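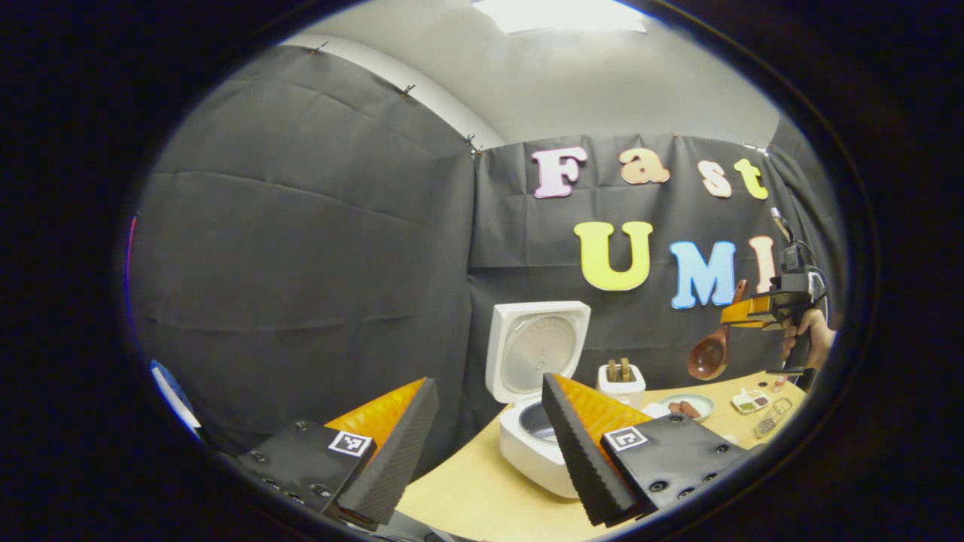

Rice Cooker Care and Everyday Use

Household Advice from the Covport Residents' Kitchen Service

A rice cooker is among the most frequently used appliances in the kitchens we serve, and among the least frequently cleaned. The guidance on this page applies to household cookers with a hinged lid and a removable inner pot. Where it differs from the manual supplied with an appliance, the manual should be followed.

Before cooking

Check that the outside of the inner pot is clean and fully dry before it is lowered into the body. A single grain of rice caught between the pot and the heating plate can produce a scorched patch, and water on the underside may cause crackling or an uneven boil. Turn the pot slightly in each direction once it is in place so that it sits level.

Rinse rice in a separate bowl. Rinsing in the inner pot is a common habit, but repeated rubbing of grains against the coating shortens its life. Two or three changes of water are enough for most white rice. Use the measuring cup that came with the cooker, as the lines inside the pot are marked for that cup and not for a standard American one.

Placement on the table or counter

Set the cooker on a flat, stable surface with clear space above it. The lid must be able to swing fully upright without touching a shelf, and steam should never vent directly beneath a wall cabinet. Cabinets above a cooker in regular use will show swelling along the lower edge in time, and this damage cannot be repaired by repainting.

Residents who serve from the cooker at the table should place it toward the center, with the hinge facing away from those seated. Keep the cord out of the walking path. On wooden tabletops, a cork or silicone mat is recommended, and it should be lifted and dried after the meal.

After cooking

Leave the rice for 10 minutes with the lid closed, then loosen it from the bottom with a plastic or wooden paddle. Metal spoons and forks should not be used in a coated pot. Open the lid slowly and stand to one side, as steam collects under it and is released all at once.

Condensation will run down the raised lid toward the hinge. Wipe it away with a folded dry cloth while the lid is open - this takes a few seconds and prevents most of the sour odor that residents report to us.

Cleaning

Unplug the cooker and allow it to cool before any cleaning is done. The inner pot may be washed in warm water with mild soap and a soft sponge. If rice has dried onto the base, fill the pot with warm water and leave it to soak. Do not scrape.

The inner plate of the lid needs separate attention. On many models it can be removed by pressing a tab or pulling it straight from its post. Starch gathers in and around any small openings and is best loosened with a soft brush. Dry the plate thoroughly before it is refitted. If the plate is fixed, wipe it with a damp cloth, then with a dry one.

The body must never be placed under running water. Glossy white casings show yellow marks near the steam vent. A paste of baking soda and water, applied gently with a cloth and wiped off, will lighten most of them. Bleach and abrasive powders will dull the finish.

Removing odors

Fill the inner pot one third full with water, add two slices of lemon, and run a short cooking cycle. Discard the water, wipe the interior, and leave the lid open until the cooker is dry. Jae-hoon Hong of our appliance desk advises against vinegar for this purpose in cookers with rubber lid seals, which can hold the smell for several days.

Serving small side dishes

When rice is served with meat, toast or sauces, arrange the side dishes away from the steam vent. Toast in particular softens quickly in damp air. A tray with divided compartments keeps sauces apart and requires only one item to be washed.

Replacement parts

Inner pots with a peeling coating should be replaced. Lid seals that have hardened or no longer sit flat should also be changed. Please have the model number ready, normally printed on the underside of the body, when contacting the appliance desk. Requests are received by Ok-hee Um and are processed each Monday.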